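Filed under: House and Home, Repairs, Notes from Escobedo Street

On the Replacement of Household Hardware

It has been the practice of this blog to report on one completed household matter each month. The present entry concerns the drawer pulls, door knobs and handles of the house on Escobedo Street, which have occupied me since the start of May and which I had put off for far longer than I should have.

The house came with hardware from at least three periods. The kitchen had white ceramic knobs, the hall closet had brass, and the upstairs bedrooms had whatever the previous owners could find on the day. Several of the screws had been replaced with others of a different thread. My neighbor Bradley Greenwood, who kindly lent me his drill guide, was of the opinion that the whole lot should be discarded. I did not agree, and I still do not.

Hardware should be sorted before any of it is bought. I removed every piece, placed each in a paper envelope, and wrote the room and the drawer on the front. The work took one full Wednesday and part of the evening. Readers who intend to do the same are advised to keep the screws with the knobs they came out of, even the bad ones, as a bad screw will still show the correct length.

The next matter was measurement. Pulls with two screws are sold by the distance between the holes, and a difference that looks like nothing on the counter will not fit the drawer. I ordered one set from Vudberg on the strength of a guess and was obliged to return it. Guadalupe Medrano, at the counter of Ratis, was patient with me on this point and lent me a card with the standard spacings printed on it.
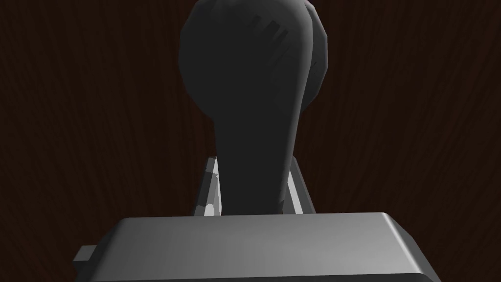 A dark gray handle with a rounded knob, computer rendering.

Finish deserves more thought than it generally receives. I had assumed that a matte surface would hide fingerprints in the kitchen. It hides them well enough by day, but under the lamp over the stove it shows grease plainly - and it must be wiped down more often than the old ceramic ever was. For the bedrooms I kept the brass. It was cleaned with warm water and dish soap, dried at once, and left without lacquer.

Where the old holes did not match the new pulls, I filled them with hardwood dowel and glue, let them stand overnight, and sanded them flush. Wood filler alone had been used on seven of the drawers by an earlier hand, and in every case the screw had worked loose again.

The total cost, including the glue and less the Vudberg return, came to $200. I consider this acceptable. Berenice Espinoza has written to ask whether the same method would serve for a painted dresser. It should, provided the paint is scored with a sharp knife before the old knob is turned, so that it does not lift in a ring.

The pantry door remains to be done. Its latch does not meet the plate, and I suspect the frame has moved. That question will be taken up separately.

Recent entries
- Storm Windows, Part Two
- A Correction Regarding Floor Wax
- The Fikside Shelf, One Year On
- Letters Received in Spring

Contact | Copyright Reynaldo Layug, all rights reserved | Back to top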